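Unit 2: Surface finish and glare in workplace lighting

Gloss is read at a fixed angle and reported in gloss units. A matte finish scatters incoming light over a wide range of directions, so a lamp above it leaves a soft patch with no sharp edge. A polished finish returns an image of the lamp.
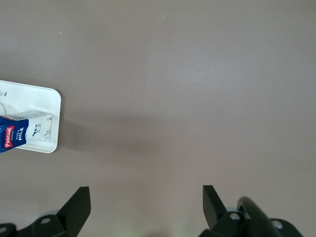 One reader of the Lastdale edition objected that matte tops show grease sooner than satin ones, and asked for cleaning to be counted in the finish schedule. The Semple method leaves it out.

**Exercise**

- Desk length: 610 mm
- Lamp height above desk: 44 cm
- Lamps: 2

Sketch the reflected path from each lamp to a seated eye. Mark where a polished top would cause glare, then repeat for a matte top.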